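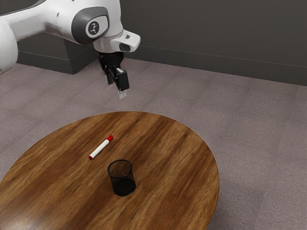

How many chapters can one new member rank after the second round?
Three, in order of preference, and the form won't save until all three boxes are filled or the "fewer" box is ticked.

Home | Notebook | Matching runs | Forms | Contacts

Saturday, matching run 2, June entry

Ran the Trosgate match on last year's list again, with the names stripped. 142 people signed up and 104 stayed in through the preference round. The first pass left 20 of those without a bid. Holger Fagerlund thinks most of them ticked "fewer" and listed a single chapter. I checked the first page of his printout and he's right for that page. Haven't gone through the rest.

Total ranking rows in the file: 2,654. That includes the practice entries from the training night, which should have come out before the run. Removed them by entry time, then ran it again. Same unplaced list, so they weren't feeding into the match, only the row total.

Quota is still set by hand. Dralach wants it worked out after the last withdrawals are in, and the handbook says before. Left it the handbook way for now and wrote the other figure in the margin.

Informal recruitment in spring doesn't use any of this. Chapters below total can give out bids whenever they like and send us the card afterward. Javier asked for a short form for those – name, chapter, date of bid, signature. Draft is in the shared folder. It needs a line for grades release, which I forgot.

Problem with the return screen: if a chapter sends its invite list twice, the second one replaces the first with no warning. Happened to me twice this morning. Holger to look at it.

To do: go through the rest of the unplaced list, fix the grades line, ask Dralach for the quota wording in writing.

Stopped at 4:15.

Last updated: June

Contact: Skukonent recruitment desk | © Skukonent | Back to top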